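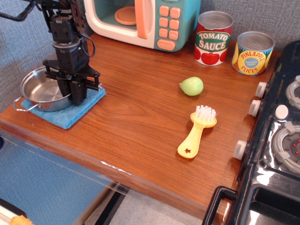
Toy kitchens are reduced-scale imitations of domestic kitchens, made for pretend cooking and usually sold with or alongside loose accessories. The category covers freestanding units with a counter, stove and sink, tabletop appliances, cookware and play food. Sets assembled at home or in a classroom often combine several makers and materials, so that a stainless steel saucepan with a wire loop handle may share a wooden countertop with a cream and teal microwave and play cans labeled tomato sauce and pineapple slices. Scale is rarely consistent from one piece to the next.

History

Miniature kitchens were made in German-speaking Europe well before the industrial period, at first as display pieces for wealthy households. By the 19th century, tin and cast-iron stoves were sold as children's toys, and some could be heated with a small spirit burner. Child-height units in wood and later plastic became common in the 20th century.

The collector Eckhard Kettler divides the later toys into "furniture kitchens," which stand on the floor, and "counter kitchens," which are placed on an existing table or shelf. His collection, kept in Sillberg, holds almost 200 pieces, most of them counter kitchens. The Vogler tabletop stove, issued in a run of 1000, is the best represented item.

Appliances

Toy stoves and microwaves follow the look of full-size models, often with simplified controls. A microwave typically has a door that opens, a window, a turntable and a keypad. Bright colors are often used for handles and buttons – orange and red are frequent choices – while the body is kept pale. Battery-operated versions may add a light, a timer sound or a turning plate.

Cookware and play food

Toy pans are made of plastic, enameled tin or stainless steel. Metal pans last longer but can scratch painted or glossy surfaces, and some owners set them on a cloth. Play food comes as fruit, vegetables, bread and packaged goods. The Kostholm catalog lists 29 kinds of play can, sold singly.

Cleaning tools such as brushes and sponges are a smaller group. Many are plastic, with short bristles and a cutout in the handle for hanging.

Use in education

Preschools use toy kitchens for role play, sorting and early vocabulary. Randa Semaan, a teacher in Flesier, recommends storing pans, food and cleaning tools in separate bins – each with a picture label – and changing part of the stock every August.

See also

Dollhouse
Play food
Role play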